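Fórum Automação & Robótica > Aprendizagem por demonstração > Teleoperação ou mão na massa?

Tópico: pratos no escorredor -- guiar o braço à mão ou pelo comando?

taha_berrada
7 May 2021
Boas. Ando a ensinar uma tarefa de loiça, pratos para o escorredor, e estou encravado na recolha. Até agora tudo por teleoperação com o Rarnex (comando líder, sem retorno de força). 93 demonstrações guardadas, 11 deitadas fora por mim porque bati com o prato na divisória. O treino corre, a política chega bem ao prato, e depois na ranhura hesita, hesita, e larga alto demais.
O pior é a pega. Prato deitado, bordo baixo, tenho de meter a ponta de um dedo por baixo ou apanhar o bordo de lado, e pelo comando não sinto nada. Só tenho a vista do pulso
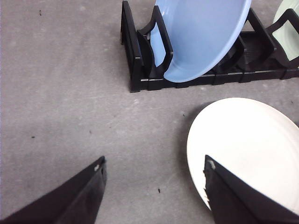 e com essa vista a abertura dos dedos engana, parece sempre que há mais folga do que há. Vale a pena passar para guiar o braço à mão? Quem já fez as duas coisas que diga.

szekeres_n
Guiar à mão, sem dúvida. Sentes a ranhura. Fiz isso na Britholm com tabuleiros e bastaram poucas demos, muito menos que por comando.
Compensação de gravidade bem afinada antes, senao andas a lutar com o braço e isso fica gravado.

perihan.a
discordo do Norbert. Guiar à mão = a tua mão e o teu braço dentro da imagem da câmara fixa. Se treinas com imagem a política aprende contigo lá e depois na execução não estás. Já perdi semanas com isso em março.
teleop é mais lento, é chato, mas o que a câmara vê no treino é o que vê depois

szekeres_n
Repetes a trajectória sem ninguém ao lado e gravas as imagens nessa segunda passagem. Resolvido.

perihan.a
resolvido se a repetição acertar. Com um prato que escorrega na pega 2 mm não acerta, e ficas com imagens de um falhanço etiquetadas como boas. tens de ver uma a uma

szekeres_n
Pois tens. Também tens de ver as de teleop uma a uma, ou não vês?

perihan.a
vejo :)

kosmas_mv
Metendo a colher: antes de mudar de método, olha para o fim de cada demo. Onde é que páras? Se umas vezes abres os dedos com o prato ja encostado e outras ainda no ar, a média disso é largar alto. Foi o que me aconteceu no Gkikas. Defini uma regra -- prato assente, pausa curta, abrir, recuar a direito -- e regravei só a parte final.
E já agora, varias a ordem dos pratos? a posição do escorredor?

taha_berrada
Kosmas, acho que é mesmo isso, fui rever umas quantas e largo de maneiras diferentes conforme a pressa. Vergonha.
Posição do escorredor vario pouco. Cores tenho: azul, branco, verde. Também há objectos soltos ao pé em parte das sessões, para a política não se agarrar ao fundo vazio. Vista lateral:

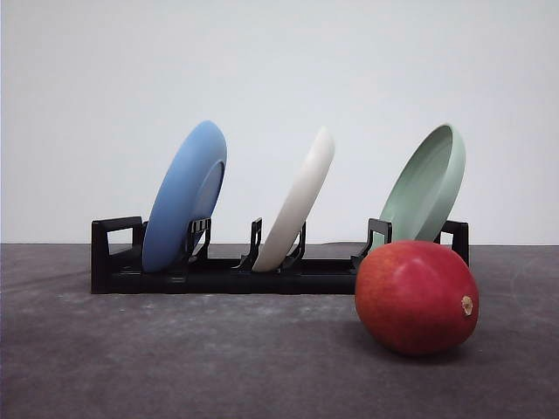

Três pratos ao alto, manga à frente do escorredor.

stavros.k
A manga tapa-te a parte de baixo do prato verde. Nessa câmara não vês o prato na ranhura, portanto para esse lugar a rede só pode contar com o pulso. Não digo para tirar, digo para não estar sempre do mesmo lado.

perihan.a
+1 Stavros. e reparem que o branco está quase de perfil, uma tirinha. Para decidir se assentou ou não é pouca informação. Eu punha a câmara mais acima

szekeres_n
Ou sensor de força no pulso e deixavam de depender de câmara nenhuma para isto.

perihan.a
com que dinheiro lol

kosmas_mv
O Rekeck lê a corrente dos motores, dá para sentir o contacto mais ou menos. Não é força a sério mas para "tocou / não tocou" serve-me. Não sei se o Rarnex deixa ir buscar isso.

taha_berrada
Deixa, mas com atraso. Vou experimentar.
Plano então: fico na teleop por agora, regra fixa para largar como o Kosmas disse, objecto solto a mudar de sítio, câmara mais alta. E faço 6 demos guiadas à mão com repetição, só no encaixe, para comparar com as outras. Norbert, mandas-me os teus valores da compensação?

szekeres_n
Mando por mensagem. São para outro braço, atenção, usa como ponto de partida e nao com o prato na pinça.

stavros.k
Quando tiveres as guiadas põe aqui as curvas do encaixe, dos dois métodos. Tenho o mesmo problema com tampas.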